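How to budget for a two-arm bench cell without being talked into one

Start with the quote, and assume it is missing something. The last one I went through line by line came to 3,210 for what the seller called a complete station. It was complete in the sense that a car without tires is complete. If you are planning to put a pair of small arms on a bench for handling laundry, the steps below are the ones I would follow now.

Step 1. Write down the task before you look at any arms

One sentence, and it has to name the objects. "Handle clothes" is useless. "Take a garment off a hanger on a small rack and put it in a basin" is something a seller can be held to. I sent that sentence to three suppliers. Galthorpe answered it. Bririrar sent a brochure. Wuvano sent a brochure with my sentence pasted on the front page.

Step 2. Split the quote into five piles

Arms. Grippers. Cameras and their mounts. Frame and rail. Everything else. Ask the seller to put a price against each pile. If they say the bundle can't be broken up, ask what a replacement wrist joint costs and how long it takes to arrive. You will get a number for that fairly quickly, and it will tell you plenty about the bundle.

The "everything else" pile is where budgets go wrong. Cables, cable ties, connectors, power supplies, mounting plates, spare fingers, side panels, lighting. On our first plan this was a single line reading "sundries," and it was the first line we overspent.

Step 3. Price the second arm separately

Sellers like to say two arms cost less than twice one arm. Maybe the hardware does. You also need a wider bench, more cable, and someone to sort out what happens when both arms want the same bit of space. Get a one-arm price and a two-arm price on the same day from the same person. For cloth I think two arms can be justified, but make the seller argue for it using your sentence from step 1.

Step 4. Check the reach with the real props

Ans Desmet, who handles our purchasing, mocked up the bench with masking tape on a Tuesday and caught a mistake I had signed off on. The reach figure on the data sheet was for the arm stretched out flat. Put a rail at hanger height and you lose a good part of it. Measure to the top of the rack and to the far side of the container, with the gripper pointing the way it will need to point.

Step 5. Buy dull props, and buy spares

You don't need special test garments, whatever the catalog says. Belkadi offered us a "calibrated textile set" and I am still waiting to hear what it was calibrated against. Get ordinary clothes in different colors and weights, ordinary hangers, a small rack and a plastic basin. We budgeted for 12 garments and should have budgeted for 20, as they stretch and get snagged.

Step 6. Hold money back

Keep about 3 months of a technician's part-time hours in the plan. If your finance people strike it out, ask them who will be re-tying cables and swapping fingers. Don't accept a support contract in its place until you have read what it excludes. Ours excluded grippers.

Step 7. Ask for a demo of your task

Send the seller your rack and your basin if you have to. Ask to watch several attempts in a row with no edits, including the bad ones. A clip of one good pick is worth very little, and I would not release a deposit on it.

We placed our order in September, after two rounds of this, with the sundries line broken out into its own page. 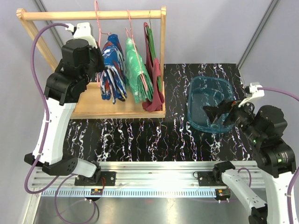
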